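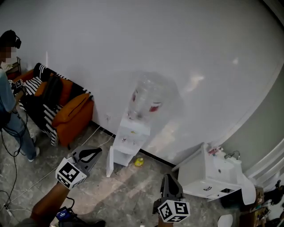 README for the Drellden open day set

Hi! If you've landed in this folder you probably got the link from the sign-up sheet or from somebody on the Onishi side. I put the set together after the open day, and I'm writing this file so I don't have to answer the same five emails again (I don't mind the emails, but still).

What's in it

188 short recordings, made with hand-held grippers by whoever was willing to pick up a pair. Most of those people were visitors. A few were us, filling in while the visitors were eating. Each recording has its own folder with the video from each gripper, the head video if the person agreed to wear one, the tracked gripper path, and a one-line note on what they were trying to do. The notes are typed exactly as people said them, so you'll find "move bottle," "bottle again," and one that only says "oops."

Of the 188, 78 have both hands all the way through. The rest lose one hand somewhere, usually when a marker cube gets turned away or goes behind furniture. I left those in, and the file called hands.csv tells you which is which. Please read it before you write to me about missing data!

Faces are blurred everywhere. The blurring was done before the files left our machine and I don't have a version without it to share.
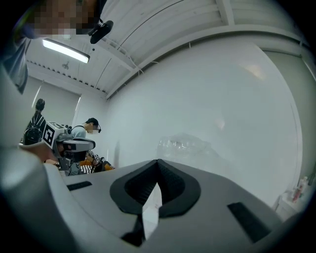 Drellden, December

I got there at 8 in the morning thinking I'd be early and there was already a line at the coffee. The day was meant to be a plain demonstration: we show the grippers, somebody from Prasside talks about the tracking software, everyone goes home. But people wanted to try it themselves, so we threw out the schedule before lunch and just let them.

I loved watching folks figure it out. Almost everyone squeezes too hard to begin with, and then they slow way down and start looking at the fingers instead of the thing they want to grab. Thin stuff was the big hit. Give a room full of adults a floppy bit of plastic to pick up and they'll stay on it for ages. The see-through things are also where the tracking people get excited, because a clear bag against a white wall is hard for a camera and pretty hard for me too.

Cables were the main complaint. If you're planning something like this, bring tape for the floor and more of it than you think. I'd also put the tables farther apart next time, since people back up without looking when they're concentrating.

One visitor asked me how many recordings you need before a robot can do the job by itself. I said 500 and the Prasside folks said 2,000, and we argued about it in front of her for a good while. She seemed happy enough with that as an answer.

Using the files

Start with the folder named small. It's a handful of recordings that play fine on a laptop, and if those open, everything else will too. The player we used is Surkarum, but any ordinary video player works if you only want to look. To line the paths up with the video you need the times in clock.csv. Don't go by the file dates, they got changed when I copied everything over.

The gripper video is very wide angle, so straight walls come out bent and the corners are black. I haven't corrected any of it. The lens settings are in the folder named lens if you'd like to do that yourself.

Known problems

Sound is missing from everything, on purpose.
A few notes are attached to the wrong recording. I fixed the ones I spotted.
Left and right are swapped in the last batch before lunch. hands.csv has the right labels, the folder names don't.
Some recordings begin late, with the object already in the fingers.

Sharing

Use it for teaching, for tinkering, for your own projects. Please don't try to work out who anybody is. If you were there and want your recordings taken out, send me the time you were at the table and I'll pull them, no questions asked.

Still to do: redo the swapped batch, write proper labels for the thin plastic recordings, and find out who went home with my good extension cord.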